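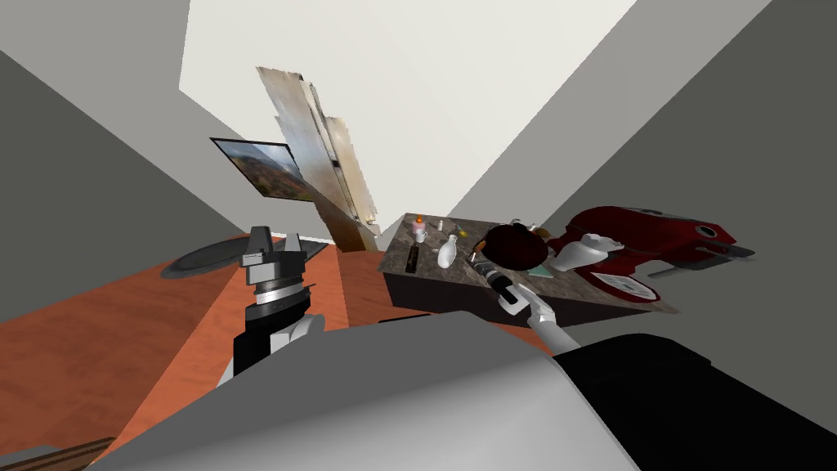
Kitchen island with dark granite top, orange wood floor, gray walls (render).

marar-finishes
Surface finish records for residential kitchens and adjoining rooms

Summary

marar-finishes is a table of interior surface finishes: paint, stone, wood flooring, tile and laminate. Each record gives a finish name, a material class, a measured color and a gloss reading. The table was compiled for estimating repaint and refinishing work and is distributed as UTF-8 text. Current release: 19 February 2020.

Contents

finishes.csv: one row per finish, 2,000 rows
classes.csv: 109 material classes with parent class
sources.csv: sample boards, keyed by board_id
CHANGES: release history

Fields in finishes.csv

finish_id: integer, stable between releases
class_id: foreign key to classes.csv
board_id: foreign key to sources.csv
lab_l, lab_a, lab_b: CIELAB, D65, 10 degree observer
gloss_60: gloss units at 60 degrees, blank if not measured
texture: smooth, light, medium, heavy
note: free text, may be empty

Collection

Sample boards came from two showrooms, Wurkow and Vorau. The Wurkow boards cover wall paint and trim. The Vorau boards cover stone, flooring and cabinet fronts. Each board was wiped with a dry cloth and left in the measuring room for 30 minutes before reading. Color was read at three points and averaged. Where the three points differed by more than 2.0 delta E, the row is marked "varied" in the note field. Most granite rows carry this mark, and their averages should not be used for matching. 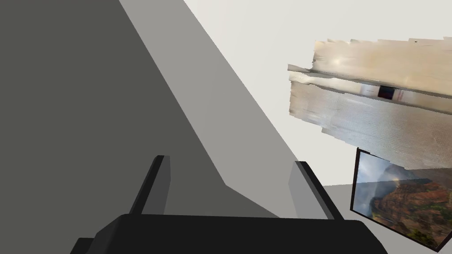 Gray paints need separate handling. Many rows in the gray classes are closer together than the repeatability of the instrument, so a nearest-neighbor search will return several finish_id values with no meaningful order. Filter by gloss_60 first, then by color. If gloss_60 is blank, treat the result as a class match only.

Ceiling whites are stored under class 14 even when the manufacturer sells the same product for walls. Rows are not duplicated.

Loading

Delimiter is a comma, quote character is the double quote, line ending is LF. Decimal separator is a period. Some spreadsheet programs convert finish_id to a date on import; set the column type to text first. The skoseler command line tool reads the files directly:

skoseler load finishes.csv --classes classes.csv
skoseler find --lab 62.0,0.4,-1.1 --max-de 1.5

Known problems

About 800 rows have no gloss reading. The meter was out for calibration while the first Vorau boards were being read. These boards are scheduled for March.
Wood floor rows do not record grain direction.
Heavy texture rows read darker than they look under diffuse light.
Class 61 (composite stone) overlaps class 58. A merge is planned; finish_id values will not change.

License

CC BY 4.0. Cite as "marar-finishes" with the release date.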